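Search tickets, parts, people

Unby bench arm / Ticket 183
Status: open

Thanks so much for the quick answer, and sorry for another long one from me! Grilline is the arm we hoped would take over the tidying and wiring chores on the repair bench (Haberkorn does the same work by hand, and beautifully). Sorting screws went fine, 53 trays without a complaint. Wiring is where we're stuck. Of 21 tries at getting a stripped wire end into a screw terminal, it managed two, and I was cheering for both of them.

I've re-run the wrist calibration, slowed the approach and swapped the finger pads, all in that order, as you suggested. No change so far. The motor board on the bench now has the green three-screw terminal block, with the label SDRV040022C0076 if you need it for your notes.
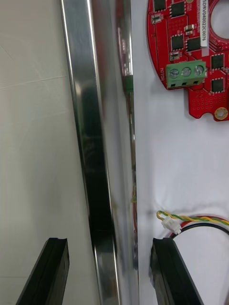 My own feeling is that soft, springy wires are still a job for people, at least this September, but I'd love to be wrong. Could you send the slower grip profile you used at Dolow? I'll try it after lunch and write back.

Rachid Amrani

4 comments · 2 shares

Related tickets
Arm drops folded towels
Screw tray sorting, jam at bin 9
Grip profile won't save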